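Tower Upgrades and Repairs — Frequently Asked Questions
Halim Computer Refurb, Undatside
Home | Drop-off | Prices | FAQ | Contact

Last big update October. If your question isn't in here, use the contact form, we read it most mornings.

What machines do you take?
Desktop towers and workstations. Dell, HP, Lenovo, home builds. No laptops, no all-in-ones, no printers. Please no printers.

Where do I drop off?
Counter at Undatside, or the Tutthorpe pickup shelf on Saturday before noon. Skiltidcombe drop-off is closed for now. Tower only — keep your power cord, keyboard and mouse at home.

Do I need to take anything out first?
USB sticks, SD cards, discs in the drive. Leave the rest in. Parts mailed in a sandwich bag arrive dead more often than you would think.

How long does it take?
Memory or drive swap, usually same day. Processor work, up to 6 working days. Longer if we have to order.

What does it cost?
Bench fee is $14, comes off the bill if you go ahead. Parts extra, quoted before we order them.

Can I add memory myself?
Yes, easiest job in the box. Power off, cord out, hold the power button a few seconds. Lay the tower on its side. Push the latches at the ends of the slot outward, line up the notch, press both ends till they click. Don't mix old and new sticks unless you know they match. Registered and unbuffered do not mix, ever.

Which slots do I fill first?
Depends on the board. Check the manual or the sticker inside the side panel if there is one. Latch colors often mark the pairs — white first on a lot of office boards, but look it up.
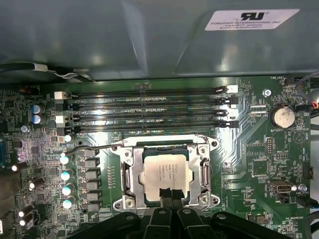
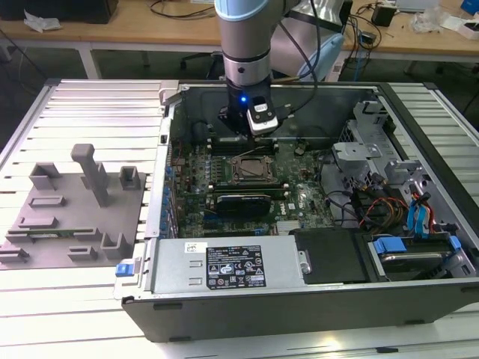 Memory slots and processor socket on the green board, side panel off.

Can you swap my processor for a faster one?
Often. Same socket is not enough, the board's firmware has to know the chip too. Send us the full model of the computer and we will check. Xeon chips fit some workstation boards and not others.

I bent a pin. Is it dead?
Maybe not. Don't try to straighten it with a sewing needle. Put the plastic cover back on the socket if you still have it, close the lid, bring it in.

Do I need new thermal paste?
Every time the cooler comes off. Wipe the old stuff with alcohol and a lint free cloth, small dot in the middle, done. Too much is messier than too litle.

How do the blue plastic bits work?
On a lot of Dell towers, blue means it's made to come off by hand. Drive carriers squeeze and slide out. Don't force it, find the second tab.

Will I lose my files?
Memory and processor jobs don't touch the drive. Back up anyway. We don't copy data unless you tick the box on the form.

It won't start after I put it back together.
Reseat the memory, one stick only, try again. Check both power plugs on the board. Beeps or blinking lights — write down the pattern and send it to us. Most of the time its a stick not all the way in.

Do you buy old parts?
Memory and drives over a certian size, yes. Graphics cards, ask. Price list is on form 356 at the counter.

Is there a warranty?
90 days on our labor. Parts carry whatever the maker gives.

Where is my order?
Log in with your ticket number (looks like U-1144) and click Status.

Back to top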